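I bought the Ilix steering wheel in September, after one year of racing with a cheap wheel that I fixed to my kitchen table. I am not a professional. I drive in the online league of Flulville on two evenings in the week, mostly single-seater cars, and I finish in the middle of the group. So please read this review as the opinion of a normal driver.

The box was heavier than I expected. The wheel, the motor and two clamps are inside, but the pedals you must buy separately. I kept my old Rosenthal pedals, and they worked after one update of the software.

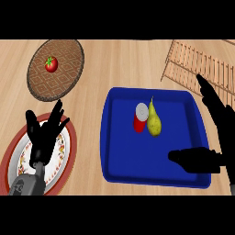
The force is strong and also very smooth. In my old wheel I felt small steps when I turned it slowly, and with the Ilix I feel nothing like this. When the rear tires begin to slide, I know it early enough to correct. At the Warside track, in the long right corner after the bridge, I used to spin almost every race. Now I can hold the car there with full throttle.

The rim is a little thin for my hands. After a race of 54 laps my fingers were tired, and I started to wear gloves. The paddles behind the wheel are good, with a short and clear click.
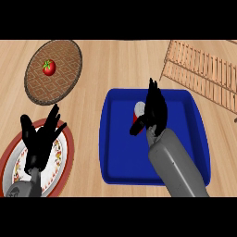 ## Price and what I don't like

I paid 528 dollars, and this is a lot of money for a hobby. The manual is poor. It has 8 pages, and the part about calibration is only one small picture, so I had to find the right order in a forum. The clamps also need a thick table. Mine moved a little under hard braking until I put a piece of rubber between.

If you race only sometimes, a wheel for 200 dollars will make you happy too. For league racing I would buy the Ilix again, but first measure your table.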